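Irena Tomaszewski has run elections in Grirnport for nine years, first as deputy clerk and now as city clerk. She has a ballot of two pages to get through this fall, a runoff rule that most voters have never seen used, and a precinct map that changed in the spring. She spoke for an hour at the clerk's office on Mutiso Street.

The first thing she wanted to talk about was the map. The old Precinct 4 was split after the council redrew the ward lines, and 1,644 registered voters now have a different polling place.

"We mailed a card to every one of them," she said. "Some of those cards came back. People move, people throw out anything with a city seal on it. So we're mailing again, and the second card is yellow."

Voters who go to the old location, the Zestthorpe branch library, will find a sign and a poll worker with a printed list. They will be sent to the middle school gym on Mudari Avenue. If they get there after the polls close but were in line at the library before eight, she said, they should tell the precinct captain and ask for a provisional ballot.

"It will get looked at. I can't promise anyone it will be counted, and I won't have my poll workers promise it either."

The mayor's race has four candidates. If none of them gets more than half the vote, the top two meet again in December. That rule passed as a charter amendment and has not yet come into play. Tomaszewski has already reserved the polling places for a second round and says the printer is holding a slot.

"I hope I don't need it," she said. "A runoff costs the same as a full election, and fewer people come. The last December vote we had here was a school levy. We counted 1,100 ballots in the whole city."
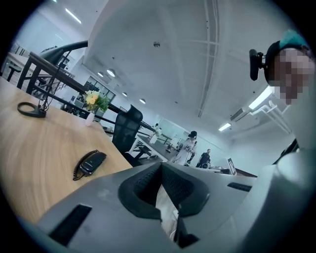
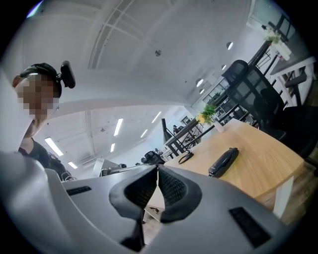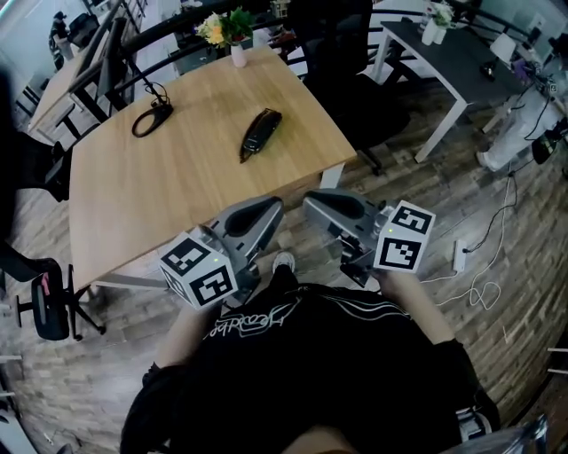
GRIRNPORT, October 26, 2024

Asked about mail ballots, Tomaszewski pulled out a folder of envelopes, all of them blank samples. The signature line has moved from the flap to the back, where it is larger. In the primary, 458 mail ballots were set aside at first because the signature was missing. Most were fixed in time, she said, but each one took a phone call or a letter.

"People aren't careless. The line was under the flap, and once you sealed it you couldn't see it. I sealed one myself before I signed it."

A voter whose envelope has a problem will get a call first, then a letter. The deadline to fix it is noon on the sixth day after the election. The clerk's office will stay open late on the two evenings before that.

She was less willing to talk about the dispute over drop boxes. The council cut the number from five to three in a close vote, and the box outside the fire station was one of those removed. Council member Delia Avram, who voted against the change, has said it leaves the east side without a box in walking distance.

"Council member Avram is right about the distance," Tomaszewski said. "It was the council's decision, and I carry it out. What I can tell people on the east side is that the bus stops in front of this building and the box is next to the door." It is emptied twice a day by two staff members from different parties, who both sign the log.

Poll workers are in better supply than they were two years ago. Every precinct has a full crew, though the list of substitutes is short — Tomaszewski would like more people who can work the closing shift.

Results will go up on the city's site after the polls close, starting with the mail ballots that arrived early. The precincts follow as they come in by car. She expects the east side to be last, as it usually is, and said a lead at nine in the evening should be read with care.

"Then we do the canvass, and that takes days," she said. "The number on election night is not the official number. I say it every time, and every time somebody calls the next morning to ask why it changed."

The office is taking requests for mail ballots at the front counter and by phone.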